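Why I still watch small gaming channels

I started to watch gaming videos when my English was not good enough to follow a film. In a game you can see what happens, so the words come easier. If a person shouts "behind the door" and then runs behind the door, you learn the word "behind" very fast. I think I owe half of my vocabulary to people who play farming games at night.

In the beginning I watched only the big channels, like everybody. They are made well and I have nothing against them. But after one year I noticed that I could not remember any video the next morning. Every title was a challenge, every face on the thumbnail had an open mouth, and I felt tired after 20 minutes.

Then one Saturday the site recommended me a channel called Onton. It had 60 subscribers. The video was more than two hours long and the player was building a ferry harbor in a city game. He did not say hello and he did not ask for a like. He talked with a low voice about where the trucks should wait, and he made a mistake with the road and repaired it. I watched all of it, in two evenings.

Now Onton has 2984 subscribers and I am a little proud, as if I did something for it. I only left comments. He answers nearly all of them, sometimes with one word. When I asked why the harbor is on the north side, he wrote "wind". There is no wind in that game.

The second channel I want to mention is Faris. It is mostly old racing games, the kind with square trees. The sound is not so good and in the older videos the music is louder than the voice – please start with the new ones. What I like is that every race is shown complete, also the bad ones. There is a series where the same mountain track is driven again and again with the slowest car, and I was more nervous there than in any tournament I have seen.

The third is Kelulex, who plays puzzle games and thinks aloud. I must pause often, because the speech is quick. For a learner this is good training, but maybe not for the first month.

I also tried to make a channel myself. I recorded four videos of a train game, and the best one got 200 views. Editing took me the whole evening each time and I did not like to hear my accent. I stopped in September, but I did not delete them. Someone may want to know how to connect two stations across the lake. 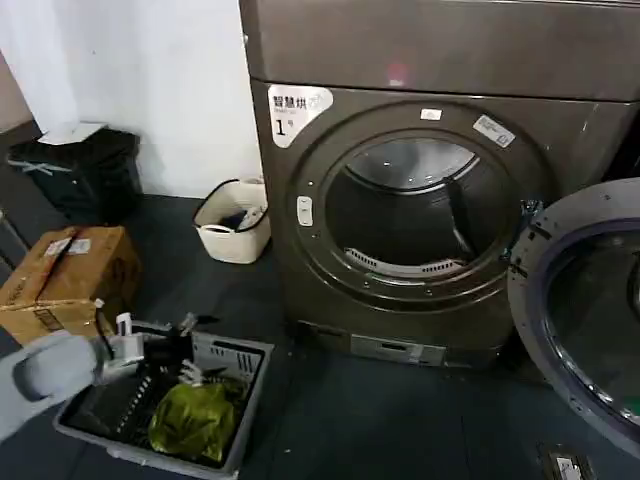 Do small channels earn any money from this?

Very little, as far as I understand. Onton said once in a stream that the channel paid for a new microphone after two years, and he sounded happy with it.

If you want to help a small channel, write a comment about one exact moment in the video. From my own four videos I remember every comment I got, and I have forgotten the numbers except the 200. My next plan is to watch the harbor series again from part one, this time without subtitles.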